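4. Setting Up and Leveling the Bevwood Shelf Unit

Read this section to the end before you open the bag with the feet. Two persons are needed for step 5.

4.1 Before you start

Choose the final place of the unit first. When it is loaded, the Bevwood is heavy and must not be pushed. The place must be at least 1000 mm away from a heater or stove. Leave 53 mm between the back of the unit and the wall, so that the cables can pass.

4.2 Fitting the feet

1. Lay the unit on its back on a blanket.
2. Screw one foot into each corner by hand. Stop when the thread is hidden completely.
3. Turn every foot back by two full turns. This gives you room to adjust in both directions.
4. Check that the rubber cap sits straight on each foot.
5. Lift the unit upright together – one person on each side. Do not lift it by the shelves.

CAUTION: Do not use the feet from the older Triveck unit. The thread looks the same but it is shorter, and the foot can come out under load.

4.3 Leveling

6. Put a spirit level on the lowest shelf, first from left to right and then from front to back.
7. Find the lowest corner. Turn this foot out until the bubble is in the middle.
8. Press on the top corners one after another. If the unit rocks, turn out the foot that has no contact.
9. Repeat steps 6 and 8 with the doors open.

Note: A foot may be turned out by 20 mm at the most. If you need more, use the Jellwood base plate, part 133.

4.4 Tiled floors
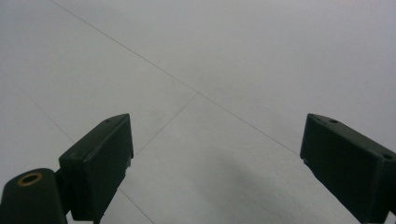

Ho-yin Lui

On large tiles, the grout lines need some attention. A foot which stands half on a tile and half on a line will tilt with time, and the door gap becomes uneven. Move the unit a little to one side until all feet stand fully on tile. If this is not possible, put a hard pad under the foot – not felt, it gets pressed flat.

Do not use the grout lines as a guide for leveling. Tiles are often laid with a small slope.

10. Load the lowest shelf first, then check the level again. Close the doors and compare the gap at the top and at the bottom.

To fix the unit to the wall, continue with section 5.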